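La simulation, première étape de l'atelier partagé

L'atelier Mollah a inscrit dans son règlement une étape de simulation préalable à tout montage. Nous approuvons ce choix — et souhaitons que Clellden s'en inspire. Le projet Kokora, robot à deux bras, doit apprendre à travailler près d'une table sans heurter les chaises.

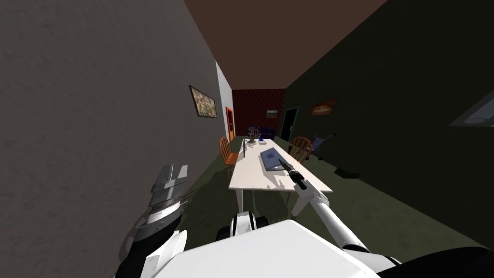
Ce que l'écran ne remplace pas

Un ordinateur fermé sur un plateau, une poussette près du mur : le décor compte autant que la pince. Encore faut-il réserver trois séances aux essais réels, sous surveillance.

Commentaires (2)

Siriporn Sukprasert : Et le budget ?

Plevley : D'accord pour trois séances, pas pour cinq.

Contact — © Atelier Mollah — Haut de page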